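Flundolcombe Parts Library
Progress Report 3
To: Kazimír Urban, Fotunora small grants
From: Lăcrămioara Husar
29 September 2025

Hi Kazimír,

I know the form you sent has boxes on it, and I promise I've covered everything in the boxes, but it came out longer than the boxes (as it did last time, and you were very nice about it). So this is the chatty version, and the spending sheet is attached separately.

Where we are

Good news first: 121 kits have gone out to classrooms. When I last wrote we had just finished unpacking the surplus from Sýkora and I was feeling pretty gloomy, to tell you the truth. It came to us as one big delivery of mixed electrical parts, all tangled together, and I had written a very cheerful timeline on the assumption that it would arrive in labeled bags. It did not arrive in labeled bags! Most of the spring went on just pulling wires apart.

That stage is behind us now. The sorting is done for everything we plan to use this school year, and what's left is the part I like, which is laying things out, checking them over and making up the kits. The full target is still 600 and I still think we'll get there, though I want to talk about the date further down.

The boards

You asked on the phone what the red circuit boards were and I gave you a terrible answer, so let me try again. They're round, with a hole in the middle, and they have a lot packed onto them: black chips, white pin headers, green terminal connectors, and some nice fat silver capacitors. They were overstock, and as far as we can find out they were never put into anything. We don't give them to students to power up. They go into the "look closely" kit, where a class gets a board, a magnifier and a sheet of things to find on it. The kids love them. Teachers love them too, mostly for the capacitors, which are big enough to point at from across a desk.

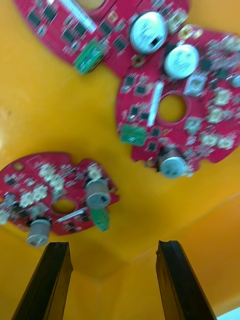

Three of the round boards in their tray.

The thing that took us longest with the boards was deciding how to store them. At first we stacked them up like plates, and the taller parts on one board kept catching on the board above. Then we tried wrapping every one in its own bag, and that was fine for the boards but awful for the person making up kits, who had to unwrap each one to see which connectors it had. Now we put a few at a time into an open tray on the table, and the rest stay bagged in the cupboard until it's their turn. A little overlap in the tray doesn't seem to matter. We check the edges before a board goes into a kit, and anything with a bent pin goes to the side for a straightening session (very soothing, I recommend it).

I still need to write the second page of the find-it sheet. The first page has been through two rounds with teachers and they both told me the same thing, that I use the word "component" far too much. Fixed.

The solenoids

These are my favorites and I'm not going to pretend otherwise. A solenoid is a wonderful thing to hand to a ten-year-old. You push the plunger in, the spring pushes it back, and you've already understood half of how it works before anybody has talked about magnets.

What slowed us down is that the solenoids are not all alike. We have some with a bare silver metal body and some with a blue-and-white label, and I had put them on the inventory as a single line. That was my mistake. A teacher with a kit of mixed ones wrote to ask why her instructions showed something different from what she was holding, and she was completely right to ask. So I've split them in Trarkix into separate lines, and each kind now gets its own drawing on the instruction card. They still share a bin while we're laying out, because it's easy enough to tell them apart by eye and bin space on the table is precious.

The leads are the other headache. Each one has a thin wire with a little white connector, and if you drop a handful of them in a heap they will knit themselves together, I swear, in the time it takes to get a cup of coffee. Our rule now is four to a bin, plungers wherever they like, wires kept apart. The bins themselves are getting a bit scuffed on the bottom but they're sturdy and I'm not planning to ask you for new ones. 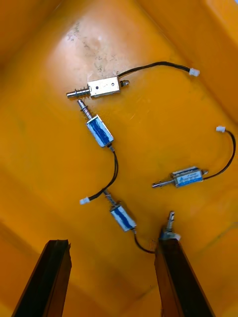 How the table works now

I spent a chunk of the equipment money on the sorting station and I'd like you to feel it was well spent, so please bear with me for a few paragraphs about a table.

The old arrangement was a row of cardboard boxes along the wall, with people walking up and down filling a bag. It worked the way a buffet line works, meaning there was always somebody stuck at one end. The new arrangement is a white table with yellow trays at the two sides and a stainless steel tray in the middle. Parts live on the sides. Whatever is being made up goes in the middle. You can reach everything without getting up, and because the table is so pale you spot a dropped screw right away. (We used to find them in our shoes.)

Motors go at the top left. They're the small silver can type with a short shaft and leads already attached, and they're the part we use most, so they got the best spot. The boards go right below them. We spread the motors out so that they don't touch, for the same reason as the solenoids, and five at a time is plenty. I tried ten once and regretted it.

The yellow was an accident, by the way. I'd ordered gray and the supplier was out. But dark wires on a gray tray would have been miserable to look at for a whole afternoon, and on yellow you can see every lead and every connector, so I've stopped grumbling.
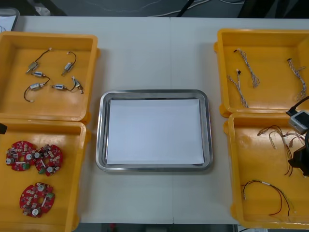 The middle tray

The steel tray deserves its own heading! It was the cheapest thing on the whole order and it's made the most difference. It has a raised rim, so nothing rolls off, and we put a flat sheet of white paper in the bottom. The paper is there for checking. You put the parts for one kit down on it, look them over against the card, and then bag them. If there's any grit or a sliver of wire insulation it shows up on the white, and when the paper gets grubby you throw it out and put down a new one.

We start every kit with the tray clear except for its paper. It sounds fussy, and I did get some eye-rolling when I brought it in, but kits with a missing part have become really rare. Before the change, I was mailing out little envelopes with a single motor in them a couple of times a month. Postage on a single motor is silly money.

I've thought about printing outlines on the paper, so that each part has its own shape to sit on. We tested a hand-drawn one. It was lovely for the motor kit and hopeless for the solenoid kit, where the leads flop all over the lines. I'd like to try again with simple boxes and names in place of outlines, and if that goes well I'll send you a copy.

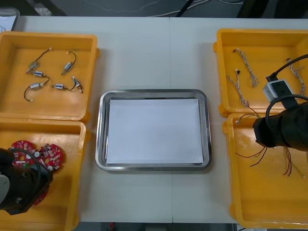 Flundolcombe Parts Library, Report No. 3, page 3

What didn't go to plan

Three things, and I'd sooner you heard them from me.

First, the date. We said all the kits would be out by the end of the fall term. That isn't going to happen. I'm asking to move the finish to the spring term, with no change to the money. The sorting ate the time, and I don't want to hurry the checking just to make up for it.

Second, the magnifiers. The first batch was scratched and we sent it back. The replacements are fine, but for a while we had "look closely" kits sitting on a shelf with nothing to look closely with, so the boards have gone out more slowly than the motors.

Third, the teacher evenings. We planned for 14 and so far the sign-ups have been patchy. The ones held at a school do well. The ones held at our place don't, and I think parking is most of it. I'd like to move all the remaining ones to schools if you're okay with that. It changes the venue line a little, in your favor.

What teachers are telling us

Mostly nice things! The motor kit is the one people ask for again. A couple of teachers said the leads are fiddly for younger students, so we're going to include clips. One class used the solenoids to ring a bell and sent me a recording, which I have played for everyone I know. Several people have asked whether they can keep the boards at the end, and yes, of course they can.

The complaint that comes up most is the instruction card. It's too wordy and the type is too small. I'm working on a folded version with bigger drawings.

Between now and November

I want to finish the new cards, get the clips ordered, write page two of the find-it sheet and clear the backlog of board kits now that we have decent magnifiers. Trarkix also needs a proper tidy, since I'm still the only person who knows why some of the lines are named the way they are, and that's not a good situation if I catch the flu.

Two things I need from you: a yes or no on the new finish date, and a yes or no on moving the evenings. An email is fine for both. And please do come by when you're next in the area. We can sit you down at the table with a card and a sheet of clean paper and you can make up a kit yourself.

All the best,
Lăcrămioara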